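Nokix laundry sorting notes
README, last changed 2018-04-28

What this covers
Clothes on a wooden worktable, to be sorted into bins and a wire basket. The Atonley guide swears by sorting by colour. I have my doubts: a black cap and a black top go together on colour and on nothing else. 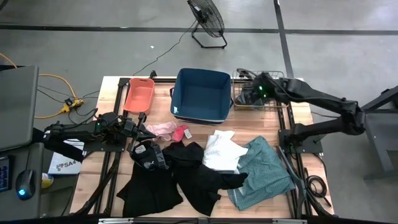 Labels so far are colour and type of garment. Fabric is left blank, as I don't trust anyone's guess at it, mine included.

Known problems
- "Folded" is used far too freely. I rechecked 60 entries and disagreed with 20.
- Dark clothes in a heap get entered as one item. Split them if you can tell them apart, otherwise write "unclear".
- Patterned shirts are filed under their main colour, so dots are lost.
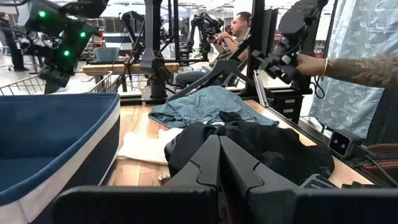

Still to do
Recheck the January entries before adding more.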